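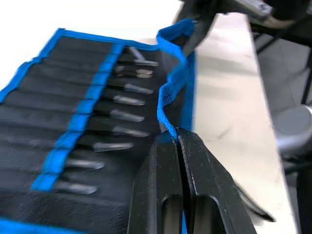

The tool roll in black with the blue edging, laid out on the white table.

I have been meaning to write about this tool roll since August, when it arrived in a rather squashed parcel from Kandside, and a kind email from Tomoyo Ebihara asking what I keep my small tools in has finally got me to sit down and do it.

For years mine lived in a biscuit tin. It was a perfectly good tin, but every time I wanted something I had to tip the lot out, and my husband (who likes his radio of an evening) had started to sigh before I'd even got the lid off. So I treated myself. The roll was 24 pounds, and I did hum and haw over that for a good fortnight, as you can get a plain one for a good deal less.

The first thing I noticed was the cloth. It's a dark, finely textured weave, and it feels firmer than I'd expected without being stiff. The pockets are narrow, with neat stitching between them, and that suits slim tools very well indeed. Anything with a fat handle will be a squeeze, so do measure yours before ordering! I had to leave my favourite old bradawl out, and it has gone back in the tin by itself, poor thing.

What I like best is the blue band that runs across the pockets. The tools tuck in underneath it with their metal ends showing, so I can see which tip I'm after before I pull anything out. I took it up to my sister's in Hotton to mend her kitchen drawers, a long and bumpy drive, and every tool was still in its place when I opened it on her worktop.

The ties are blue webbing too, and they are my one real grumble. They're on the long side, and I've shut an end in the drawer more often than I'd like to admit. They have softened up since the autumn and knot much better now, but I may yet trim them and seal the ends with a match.

I'd buy it again, and I've already put one by for my nephew's birthday.

723 shares
2 comments

Oda
Lovely to read this. Does the blue show the dirt? Mine would be living in the shed.

Marjorie P
I have the same one and the ties drove me mad too. I wind them round twice and tuck the ends under.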